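The Anatomy of a Silk Stem

By Femke Vandenberghe

An artificial rose is put together from parts: a bloom, a calyx, a set of leaves and a stem, joined by friction, glue or tape. Most buyers look at the bloom. Godelieve Verschueren, who has run the Prilmont rental workshop for 11 years, looks first at the point where the bloom meets the stem.

"The petals will outlast the joint," she says. "If the head turns when I twist it, I put it back in the box."

Prilmont supplies table and stage flowers to hotels, theaters and wedding halls. Its current inventory lists 798 stems, each of which goes out, comes back, is inspected, and is either returned to storage or sent to the repair bench. The busiest stretch begins in November, when dark reds and deep greens are in demand for winter dining rooms. A stem that has been rented through a full season has been bent, straightened, packed and unpacked many times over, and the wear follows a pattern.

The first component to show it is usually the leaf. A cut fabric leaf is printed or pressed with veins, given a toothed margin, and stiffened. The stiffening holds the blade flat. Storage under weight puts a fold across the midrib, and a fold left for months becomes permanent. Steam will relax a recent one. Verschueren holds the leaf well back from the nozzle, shapes it over two fingers, and lets it cool before letting go. Older creases are dealt with by replacing the leaf.

Petals are more forgiving. The fine parallel lines visible on a silk-type petal at close range come from the weave of the fabric, and a frayed edge will run along them. Fraying is trimmed with sharp embroidery scissors, following the existing curve. A drop of clear fabric sealant on the cut edge stops it from starting again. Trimming more than a narrow strip changes the silhouette of the bloom, and the neighboring petals then have to be cut to match.

Dust is a separate problem. It settles in the folds at the center of the head and dulls the color there first, so an uncleaned rose looks flat and slightly gray from above while its outer petals are still bright. The workshop uses a soft makeup brush for routine cleaning, working from the center outward. Water is kept for stems and leaves. Red dyes are the least reliable of all when wet, and Verschueren tests the underside of an outer petal with a damp cotton swab before anything else.

Stems fall into two groups. The first is a single molded length with a wire core, with thorns and nodes formed in the plastic. It holds a curve well but fails suddenly when the wire fatigues, nearly always at a spot where it has been bent back and forth by hand. The second is an assembled stem, in which sections or side branches are attached and the joint is covered with floral tape. These can be repaired. The tape is paraffin-coated paper that sticks to itself only when stretched, and a wrap put on without tension will come loose in a warm room.

Kai-wen Tsao, who does most of the repairs at Prilmont, begins each wrap above the joint and works downward at a steep angle, overlapping half the width of the tape on every turn. He makes 2 passes. A third adds bulk without adding strength, and the thickened section becomes obvious in a glass vase.

"You pull until the color gets lighter," Tsao says. "Then it grips."

Color matching takes longer than the wrapping. The green of a stem is rarely the green of its leaves, and bright tape stands out against a muted stem. The workshop keeps moss, olive and light green on the shelf, and Tsao will sometimes lay a darker tape over a brighter one. On stems that will stand in foliage, he leaves the brighter shade alone.

Handling matters as much as repair. A rose picked up by its bloom puts the entire weight of the stem on the calyx joint. The workshop rule is to take hold directly below the head and, with long stems, to support the lower end as well. Stems are laid down flat and parallel, heads in the same direction, with enough space between blooms that the petals of one do not press into those of the next. Leaves are turned outward before the stem is set down.

Storage follows the same logic. Milan Brouwer, who buys for the workshop, prefers translucent boxes with the flowers sorted by color family, so that a missing stem shows up without the lid coming off. He packs heads at alternating ends only when space is short, and puts tissue between the layers. Boxes are kept off the floor and away from windows. Blues tend to fade first under daylight, followed by pinks.

For the home owner with a dozen stems in a hall vase, the schedule is lighter. Brush the heads once a month. Wipe the stems when the vase is emptied. Check each head for rotation 2 times a year, and reseat a loose one with a small amount of low-temperature glue applied inside the calyx.
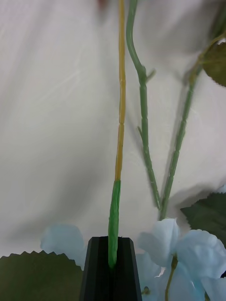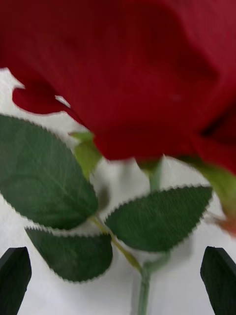
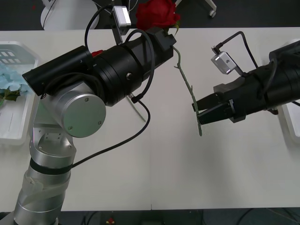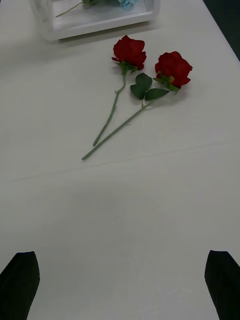
Artificial stems and blooms. The last picture shows two red roses laid flat, heads in the same direction.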